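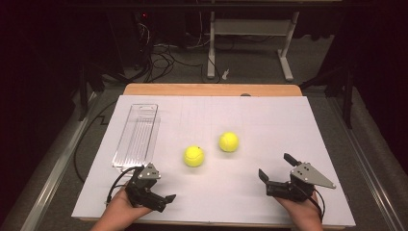

**Tennis ball** (also *lawn tennis ball*, in older texts just *the ball*). Hollow rubber ball with a felt cover, used in tennis and in a lot of things that aren't tennis. Most modern ones are fluorescent yellow. White still made, mostly for lawns and for nostalgia.

*Article last revised October 15, 2025. Sections on recycling and on regional makers still thin, see Notes.*

## Early balls

Before rubber, stuffed balls. Leather or cloth skin, packed with wool, hair, rags, whatever was handy. Hard, heavy, bad bounce by present standards, but the indoor game (real tennis, court tennis in the US) was built round that kind of bounce and still uses a solid ball with a core wound in tape and a hand-sewn cover.

Lawn tennis needed something else. A stuffed ball dies on grass. Vulcanized rubber solved this in the second half of the 19th century and the outdoor game spread very soon after. First rubber balls were bare. Flannel was stitched on for grip and wear, and players found it flew better too. The stitching went away later, once cement was good enough to hold the cover by itself.

## Construction

Two half shells of rubber, molded separately, then joined. Pressurized balls are sealed with gas inside, usually air, at more than outside pressure. The halves are cured together under heat, the core is roughened so the glue will take, then two dumbbell-shaped pieces of felt are wrapped on. The edges of the felt are dipped in a rubber solution beforehand, and this makes the pale curved seam.

After that the balls are steamed, which raises the nap of the felt and softens the seam. Then stamped and canned.

Felt is a blend, wool with nylon, some cotton in the backing. More wool, softer feel and higher price. "Extra duty" felt is thicker and meant for hard courts. "Regular duty" is for clay and indoor use, where a thick cover would pick up too much grit and fluff out.

### Pressureless balls

No extra pressure inside. The bounce comes from a thicker, stiffer wall. They feel heavy and wooden to anyone used to the other kind, but they last. The felt usually goes before the bounce does. Common in ball machines, teaching baskets and school programs.

### Low-compression balls

Made for children and beginners. Graded by color mark: red (slowest), orange, green. Red balls are larger than standard, and sometimes foam. Orange is standard size but softer. Green is close to a full ball with a bit less life in it.

## Color

White or black at first, depending on the court behind it. Yellow was brought into the rules in 1972 after complaints that white was hard to follow on color television. Wimbledon stayed with white until 1986.

The rule books say yellow. Plenty of people say green. The argument is old and depends partly on the light and partly on how worn the ball is, as the dye dulls and picks up court dirt. Makers mostly call it "optic yellow" and leave it there.

## Rules on size and bounce

The standard ball has a diameter between 6.54 and 6.86 cm and weighs between 56.0 and 59.4 grams. Bounce is tested by dropping the ball 100 inches onto a hard flat surface and measuring the rebound. There's also a deformation test, where the ball is squeezed under a set load and the change in shape recorded.

A slower, larger ball is allowed for fast courts, and a harder one for slow courts. Neither is seen much in club play. High-altitude balls are a separate matter, thinner air lets a normal ball fly too far, so lower-pressure or pressureless types are used.

## Loss of pressure

Rubber leaks. Slowly, but it does, and once a can is opened the ball starts going flat whether it is hit or not. The can itself is pressurized to hold this off, hence the hiss on opening.

Tournament balls are changed on a fixed schedule, first after seven games (the warm-up counts as two) and then every nine. Club players stretch it a lot further then they should. Signs of a dead ball:

- dull sound off the strings
- gives easily under the thumb
- felt either bald or badly puffed
- lands shorter than it ought to

Pressure savers, sealed tubes pumped up with a bike pump or screwed down tight, do slow the leak. Opinions differ on whether they bring back a ball that's already gone.

## Small makers

The trade is dominated by a few large firms, with most production in Asia. Small labels come and go, usually buying in finished cores and covering or just stamping them.

**Skimetti** sold a clay-court ball in cans of 3 and later 4. Founded by Raffaele Greco, a former stringer, who wanted a tighter felt that wouldn't load up with brick dust. Well liked, hard to find. Catalog number 13 was the clay model, and older players still ask for "a thirteen."

**Tetel** made practice balls only, all pressureless, in mesh sacks of 130. Heavy, near indestructable. Hard on the elbow, according to most coaches who used them.

**Guerra** supplied felt to both. Its *Flesavness* cloth (the name is unexplained, possibly a misprint that stuck) had a short nap and a high wool content. Rebecca Rizzi's history of the firm is the main source here and covers the dye works in more detail than most readers will want.

## Other uses

Cut and pushed onto chair legs in classrooms, to save floors and cut noise. Also on walker feet. In dryers, to keep down jackets from clumping. Hung from garage ceilings as a parking mark. Rolled under a sore foot or between the back and a wall.

Dogs, of course. Vets warn against long chewing sessions, the felt is abrasive and wears down teeth, and a big dog can split or swallow one. Balls sold as dog toys often have a different cover.

Street cricket in South Asia is widely played with a tennis ball, sometimes wrapped in electrical tape on one side to make it swing.

## Disposal

Poor. Rubber glued to mixed felt is awkward to separate and most used balls end up in landfill, where they break down very slowly. Some collection schemes grind them up for court underlay or playground surfacing. Re-pressurizing services exist too, with mixed results. Hollowed balls have been put out as nest sites for harvest mice.

## Notes

- Ball-change rule above is the usual professional one, local events vary.
- Rizzi gives a January start for Skimetti but no year. Left out until someone can check.
- Padel balls look nearly the same but run slightly smaller with lower pressure. Needs it's own article.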